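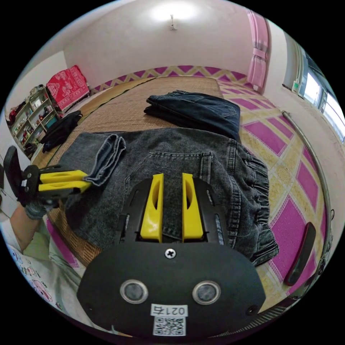 Can visitors try the hand-held grippers themselves at the Lernley open day, or do we only watch?

Visitors can try them. After the demonstration there is a table where you may take a pair and practice on folded clothes, but you have to sign the list when you come in.

Community Help > Hobbies and Technology > Robots > Visits and Open Days

Reading time: 2 minutes

Visiting the Lernley open day with two children – what should we know?

posted by grornine_reader

Good evening to all. In February the Lernley workshop in Rovham opens its doors on a Friday, and I would like to go with my two children. We read on the notice that they will show how a robot learns to fold laundry. My older child is 11 and wants to become an engineer. The younger one likes everything with buttons.

I have several doubts. First, is the demonstration given in such a way that children can follow it? Second, how close do they let you stand? I wear glasses and I do not see small movements well from the back of a room. And third, I understood that first a person does the folding with grippers in the hands, and only later the robot does it. Is this so? My children expect to see a robot arm and I do not want to promise something that is not there.

I also could not find if one must book. The notice gives only the opening hour. Thank you in advance for your patience with my many points.

mapleandwire

I was at the one last year and I can answer most of this.

You understood it correctly. The first part is a person who folds clothes with a gripper in each hand. It goes slowly. They open the garment flat, they bring one leg over the other, they smooth it, and then they start again with another piece. When I was there, they did trousers first and towels after. The guide explains that the recordings of these movements are what the robot learns from, so they want many repetitions and not always the same garment.

The second part is with the robot arm, in the other room. It folded two towels well and then it had much trouble with a shirt. For my taste this was the most interesting moment of the visit, because the guide stopped it and explained what it had understood wrongly about the sleeve. Please tell your children before that it is slow. A boy near us asked three times if it was broken.

About the distance: in the first room you can stand very near, there is only a rope. In the second room there is a line on the floor and they are strict with it, also with adults. If you want to see the fingers close on the cloth, arrive early and go to the left side. On the right side the guide stands in front of you most of the time.

Booking was not necessary for the visit itself. For trying the grippers you write your name on the list at the entrance, and it fills quickly. My advice is to do this before you hang up your coats. They are heavier than I thought, and after some minutes my wrist was tired, so a small child will need an adult to hold from below.

One more thing – the explanation was given only in spoken form, with no paper to take home. If your older one wants to become an engineer, bring a notebook.

tin_kettle_2

its good, go. parking is bad, take the bus to Beaudoin and walk from there

slowfolder

I agree with the long answer above, with one correction. They told us that this year the robot room will be open in the afternoon only. I telephoned on another matter and the lady mentioned it. If you come in the morning you will see the hand folding and the practice table, but for the arm you would have to wait until after lunch. There is no place to eat inside, so it is better to bring sandwiches.

For a younger child I would choose the afternoon. The talk is shorter then and there are more people from the workshop to answer.

grornine_reader

Thank you very much to all three. We will come in the afternoon, with the notebook and by bus. I have told the children about the shirt and now this is the part they want to see.

Recent in Visits and Open Days

Is the Grornine robot day suitable for a school class?
Bus or train to Rovham on a Friday afternoon
Can I take photos during a robot demonstration?
Lernley evening talk – is it the same as the open day?
What to ask the guide if you know nothing about robots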